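Nulness Arm Kit: product page and my notes after a summer with it

I've been selling (and using, and occasionally swearing at) small tabletop arms out of my shop for a while now, and the Nulness kit is the one I keep handing to people who want something that picks up light things and puts them down where they asked. So I've written this page a bit like a review. If you just want the button, it's at the bottom of the shop menu.

What comes in the box

The arm, already assembled up to the wrist. Two sets of fingertips, one firm and one squishy. A table clamp, a power brick, a fixed side camera with its stand, and the Vivden software on a USB stick. You'll need your own laptop and a sturdy table. Please don't use a folding one! I tried it in June and the whole thing wobbled every time the elbow swung around.

What it can lift

Rated payload is 300 grams, and I'd stick to it. The arm will try to go over that, but it gets slow and droopy and the software starts nagging you. Setup took me 9 minutes the second time (the first time I'd put the clamp on backwards, so let's not count that).

Food and toy food

Most of my customers want kitchen-type jobs, so that's where I've spent my time. The one I like for a first project is moving something from a dish to a scale, and it's a better test than it sounds. Ribbed shapes are fussy. If the fingers land across the ridges, the thing rolls in the grip, and if they settle into the grooves it comes up lovely and steady. With the squishy fingertips I get a good pick most of the time, with the firm ones a lot less.

Use a dish with a raised rim too, because the arm has to come in from above and go back out the same way before it heads sideways. Vivden has a setting called "clear height" for exactly this. Mine's set a little higher than the default and I've stopped clipping the edge of the plate.

I keep my layout very plain: dark table, pale wall, dish on the left, scale on the right, and a good bit of bare table between them. The side camera copes so much better when there's no clutter.

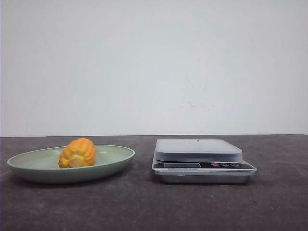
Fingertips and spares

Replacement tips are sold in pairs and push on without tools. The squishy ones pick up dust, so wipe them with a damp cloth and let them dry before you start again. Uçar makes a longer set that fits this wrist, and I stock those too, though I find them a bit bendy for anything round.

Price and shipping

The full kit is $800, and shipping in the lower 48 is included. Spare tips and the longer Uçar set are listed separately under Zandari Parts, and they'll go in the same box if you order everything together.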